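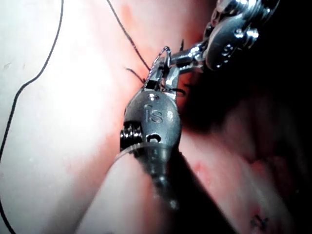
4.2 Listening rooms and the open floor

We turn now to the evenings themselves, and to the question that brought us to Mudness in the first place: what happens to a poem when the people in the room know that anyone among them may be next to read? Much of the earlier writing on open-mic poetry treats the audience as a fairly settled thing, a body of listeners who arrive, approve or disapprove, and go home again. Our own time at the three nights we followed – Mudness, Vudance and the smaller gathering at Enero – left us with a rather different impression, and we should like to spend a little while on it before coming to the interviews in Section 5.

The running order was decided in a different way at each night. At Mudness, readers put their names on a sheet by the door, and the host called them in whatever order she pleased, often placing a first-time reader between two regulars so that the room would already be warm. Vudance drew names from a biscuit tin. Enero had no list at all, and there were long, companionable silences while people made up their minds. We had expected these silences to put newcomers off, yet several of those we spoke to remembered them fondly, and one told us that it was "the only place all week where I wasn't being hurried along".

Figure 3 sets out the order of readers on one March evening at Mudness, with regulars and newcomers marked separately. There were 11 readers that night, and the reader will notice how the newcomers are spread through the first half. After the interval the pattern loosens a good deal, partly through people leaving for the last bus and partly through a habit, much loved by the regulars, of asking for an old favourite to be read again. We have kept these repeats in the figure as separate entries, as the performers themselves plainly thought of them as fresh readings.

Figure 3. Order of readers at Mudness, one evening in March, with repeat readings shown as separate entries.

The repeats deserve a word or two more. In her opening remarks the host would often say that a poem "belongs to the floor" once it has been heard, and regulars took her quite seriously, joining in with lines they knew and now and then correcting the poet. We find it helpful to borrow the term "lent voice" from the Cârstea workshops, where it describes a text that its writer has agreed to hear in other people's mouths. Lending in this sense was common at Mudness, rare at Vudance – where the biscuit tin seemed to make everybody a little more formal – and at Enero it took the shape of quiet requests made over the washing-up.

None of this was free from friction. Two of the newer readers at Mudness disliked being joined in with, and said so, and for several weeks afterwards the host asked each reader beforehand whether they would mind company. We return to this small rule, and to the feelings it stirred up among the regulars, in Section 5.1.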